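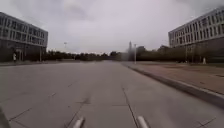 **Jirance drops its old wordmark, and charges more for the new font**

1 June 2024

Type foundry Jirance has a new typeface, Cukano, and a new logo set in it. The family runs to 49 styles, and the full desktop license costs $579. The old family, Quiambao, goes off sale in January.

The company calls Cukano "a grotesque for the way people read now." It doesn't say what way that is. On the specimen sheet the lowercase looks a lot like Quiambao with the terminals trimmed flat and the spacing opened up. The numerals are new, and they're good. The italics are slanted romans with a few fixes to the a and the e.

Designer Nestor Pascual, who drew the family with Malte Grube, said the two share "a skeleton, but very little else." He would not say how many of the 49 styles were drawn by hand and how many were interpolated between masters.

Owners of Quiambao get no upgrade price. Hemi Quinlan, who runs the studio Skanico, bought the older family for a museum signage job and says she was told to contact sales. "I'd be paying again for a flatter t," she said.

Jirance also says Cukano was tested with 500 readers and scored well for legibility at small sizes. The foundry has published no method, no comparison font and no results beyond one bar chart with an unlabeled axis. Amado Layug, who handles licensing, said a full report would follow but gave no date.

A trial version is free to download. It leaves out the punctuation, the accented letters and the numerals, so anyone hoping to judge the best part of the family will have to pay first.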